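3.2 Das Schlafzimmer als Restposten

In der Wohnbauliteratur kommt das Schlafzimmer meist nach dem Abstellraum.

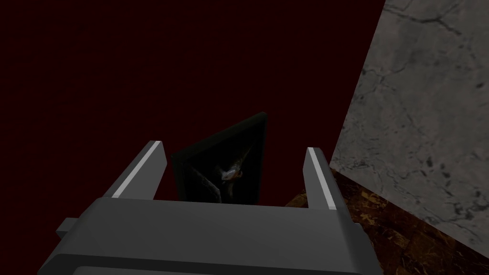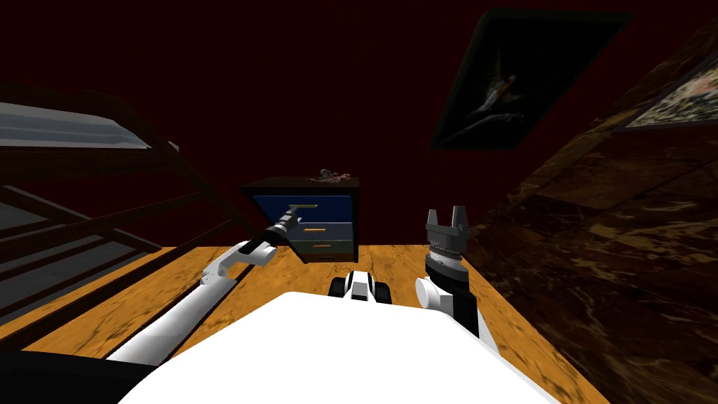
Abb. 2: Schwach beleuchteter Innenraum, zwei Ansichten (Computergrafik).
Bildnachweis: Triltside

Für Drindale liegen 14 Grundrisse vor, in denen das Bett stets dort steht, wo die Tür es gerade noch zulässt. Die Bewohner lobten dennoch die Ruhe. Gefragt wurde allerdings im März, bei geschlossenem Fenster.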